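2020-11-26 - Bench notebook, Jilley starter comparison, continued

Back at it after the long gap. The last proper entry in this book was in June, which says something about my discipline and rather more about how dull crispbread can be once you have promised to take it seriously.

Where things stand. We are still trying to find out why the Grerside rye comes out blistered and the Skinden rye comes out flat as a roof tile, when on paper they are the same flour. Same ash, same grind, same price to within a few pence. The millers each blame our water. I have blamed the water myself, at various low points, and then blamed the oven, and on one occasion the barometer.

Today's dough:
Grerside wholegrain rye, bag opened this morning
Salt, water from the filter tap
Starter: Jilley, second feed
Rest 30 minutes, roll, dock, rest again

Same again with Skinden. Kept the two on separate ends of the bench with a strip of tape between them, after the incident in June when I labelled both bowls "the other one".

Observations, morning. The Grerside dough took up water faster and was stiff enough by the first fold that I nearly added more. Didn't. Past me has written DON'T in the margin two pages back, underlined, and for once I listened to him. Skinden stayed slack and stuck to the scraper, the bench, the pin, and my watch strap. Floured the pin. Floured the watch.

Rolling went better than last time. The Jitaru pin with the raised studs is heavier than it needs to be but it docks evenly, which the fork never did. Total time on the pin for both batches was under what I spent last time picking dough out of the fork.

Oven. Set as before, 20 minutes' preheat with the stone in. First Grerside round blistered at once, two big ones near the middle and a rash of small ones at the rim. First Skinden round lay there. Turned it over out of pity and it lay there on the other side.

Then I did the thing I have been putting off, and swapped the starters' feeding flour. If the blisters follow the starter, the flour is innocent. If they follow the flour, I owe the water an apology. This needs a few days of feeds before it means anything, so no result today, and I am writing that down firmly so that nobody on the corridor asks me at four o'clock.

Weights. Logged everything in the spreadsheet, which has now reached row 1,366 and takes long enough to open that I put the kettle on first. Somebody should split it by year. I have looked round and there is only me in here at the moment.
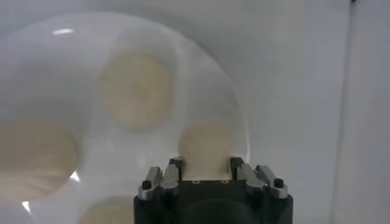

Beige discs, frosted white dish.

Afternoon. Snap test on last batch's rounds, the ones that have been in the tin. Grerside breaks clean with a good crack. Skinden bends, thinks about it, then tears. That is moisture and I can't pin it on the blisters, although a round with no bubbles in it must dry more slowly. Put the remaining Skinden back in the cooling oven with the door ajar to see if it can be talked round.

Taste, for the record: Grerside nutty, slightly sour, would eat with cheese. Skinden the same but chewier, would eat with cheese if the other had run out. More than 20 rounds between them and I have had no lunch, so neither verdict is independent.

To do:
- feed both starters before going home, flours swapped, LABEL THEM
- ask Skinden which harvest the current bags are from
- second thermometer for the back left of the oven, which runs hot or the first thermometer lies
- find the lid for the big tin
- more tape

Door-ajar batch checked on the way out. Crisper at the edges, still leathery in the middle. Left it in.

Recent entries
Docking by fork: a short regret
Water again
Which tin, and why it matters
Stone or tray

Contact the bakery bench | © 2020 | Back to top
This site uses cookies to remember your settings. Accept | Manage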